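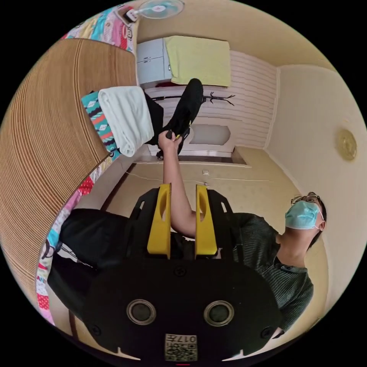

Gripper 017, yellow fingers, at the slatted mat.

Tuesday, January 13, 2026. Unit 017, fingers and mount.

The Dernix note says the new mount plate cures finger drift on dark cloth. I doubt it. The same note promised that in July, for the old plate, and we shimmed every unit by hand anyway. Starting from zero and writing down what I do.

1. Fingers off, slots cleaned with a dry brush. Lint packs into the cut-outs and the fingers then seat proud. Check for this before blaming the plate.

2. Fingers back on, left one first. Torlow says either order. Left first has given me less trouble, on a sample too small to mean much.

3. Body screws snug, no threadlocker. Last time it crept where it shouldn't and I lost an afternoon.

4. Close on the narrow end of something long and dark. Look at the tips, never at the readout. The readout said fine all through July. 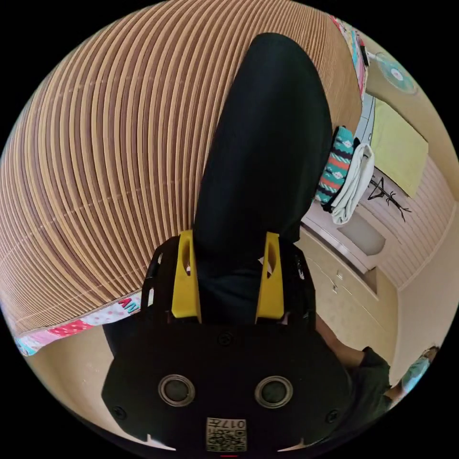
5. Wipe both lenses, then log the label number. The 017 label reads upside down with the fingers up, so copy it slowly. I have already found one page filed under the wrong unit.

6. Bench cycles: 80 closes on folded scrap, then re-measure the gap. Drift limit is 8 on the Bognár gauge. Got 7 this morning, which passes, though I wouldn't call that cured. Old plate passed too on its first day.

Cloth with folds in it is the harder case. A bunched end can hide a tip that isn't meeting square, and you get a hold that looks good and tells you nothing about alignment.

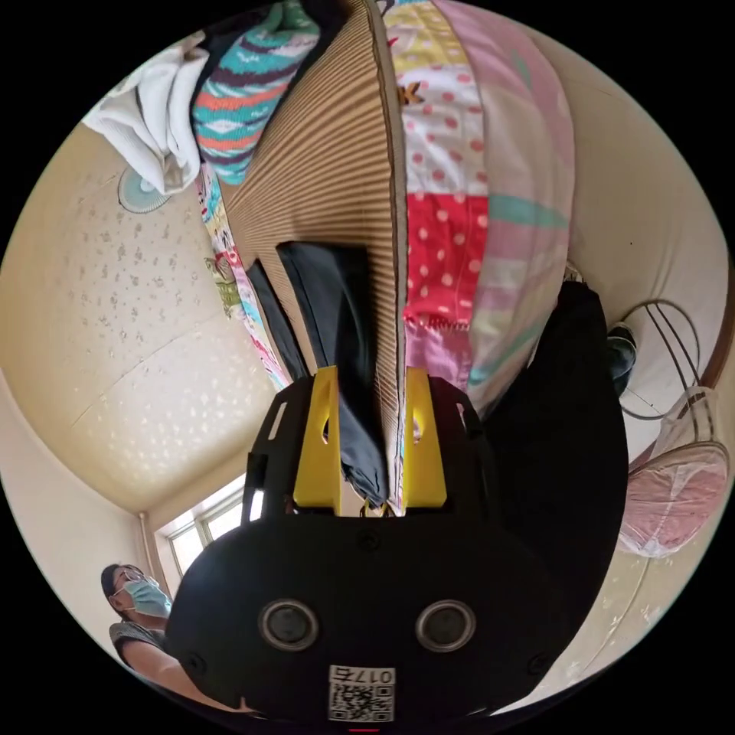 017 again, navy fabric bunched between the tips.

Open items: ask Lundano what the 33 on the plate drawing refers to – torque or part revision, the sheet doesn't say. Keep the old plate in the drawer until I have a week of gap readings. Repeat step 6 tomorrow before anyone touches the screws.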